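De : Thierry Roussel
À : liste badminton Pandville
Objet : Re: [badminton] Volants plastique pour les créneaux loisir

Le jeudi, Anjana Seneviratne a écrit :
> Le Tovis nylon tiendrait 20 heures de jeu, contre un soir pour
> nos plumes. Je propose d'en prendre 60 boîtes de 6 avant avril,
> Hovdale nous fait le port gratuit.

Bonjour Anjana, bonjour à tous,

20 heures, mesurées par qui ? Si c'est le chiffre du vendeur, je demande à voir. L'an dernier, on nous avait promis la même chose avec les Bisht, et les jupes étaient ovales au bout de trois séances. Aiman en a encore un carton chez lui.

Et puis 60 boîtes d'un coup, pour un volant que personne n'a essayé au club ? Le port gratuit ne me convainc pas. Prenons-en deux, Lourenço les fait tourner sur le créneau débutants et on en reparle.

Pour les tubes restants, voir avec Hervé, je lui rends tout mardi.

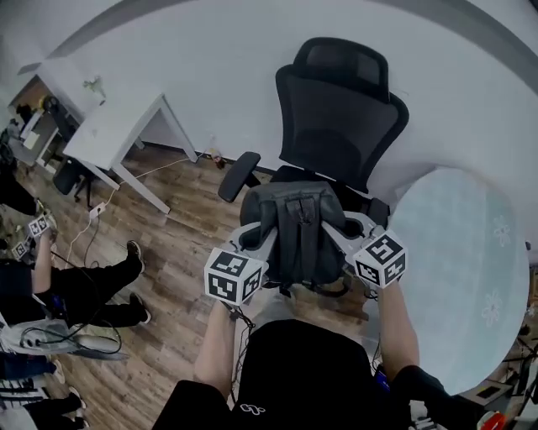 Le sac à dos gris foncé, côté fauteuil de bureau

Je maintiens aussi que la plume reste obligatoire pour l'interclubs.

Thierry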